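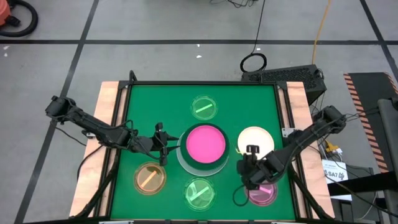
March, and it's nearly midnight, so this will be messy. I have spent the whole day thinking about plates and I'm still not tired of them, which probably says something about me!

So, the Plelach cupboard. I've been eating off the same chipped set since I moved in, and every time I open the door something slides. The shelf in there is too shallow for the big plates and too tall for anything else, so you get these leaning towers with a bowl wedged in wherever it'll go. I finally made up my mind that the dishes need to live in stacks that can also go straight onto the table, one stack per person, lift it out and you're done. Flat things at the bottom, bowl in the middle, little plate on top (or in the bowl, if it fits, and I love it when it fits).

Color is where I keep going around in circles. I had it in my head that everything should match, all cream, very grown up. Then I saw bright pink sitting inside that really dark green and my whole plan went out the window. It looks like a slice of watermelon that got inverted. I would eat plain toast off that and feel festive. The cream is nice too, but it's a quiet sort of nice, and I think one per stack is plenty.

Lunch was a sandwich over the sink, naturally. A whole day with dishes and I didn't use one.

I like the plain pairing more than I thought I would, too. Just green and white, no pink anywhere. Get your chin down near the tabletop and it's two stripes, and you stop thinking about bowls at all.

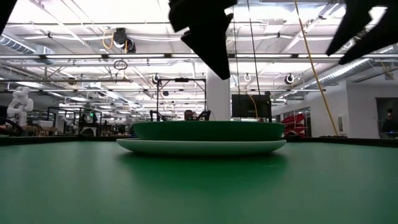 Green bowl, white plate. My favorite from low down.

That one is going to be the everyday stack, I think. Soup in the bowl, bread on the rim of the plate, the plate catches the drips. My grandmother always put a plate under a bowl and I thought she was being fancy, and now I see she was saving herself a tablecloth.

Money, since I promised I'd write it down: the limit is 130 dollars for the lot, and 50 of that is already spoken for by the new shelf from Riquelme. So 80 for dishes. I looked at the Flostora catalog on the bus home and it has 373 things in it and I wanted far too many of them. There's a gravy boat. I don't make gravy. I folded the corner of the page down anyway.

Also need to measure the cupboard again, because I wrote the depth on the back of a receipt and the receipt is gone. Check coat pockets.

Oh, and the little clear dishes! I keep coming back to those. Shallow, see-through, one on each side of the stack. I'd put salt in one and olives in the other, or olive pits, which is the less pretty idea but the more useful one. 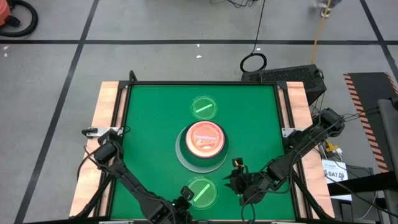
Pink on top, dark green, pale at the bottom, and the two clear dishes.

From high up the whole thing turns into circles. I may try it on the kitchen table this weekend with what I've got, chips and all, and see if there's still room for elbows. Bed now. Buy felt circles to go between the plates, and dish soap, we're out.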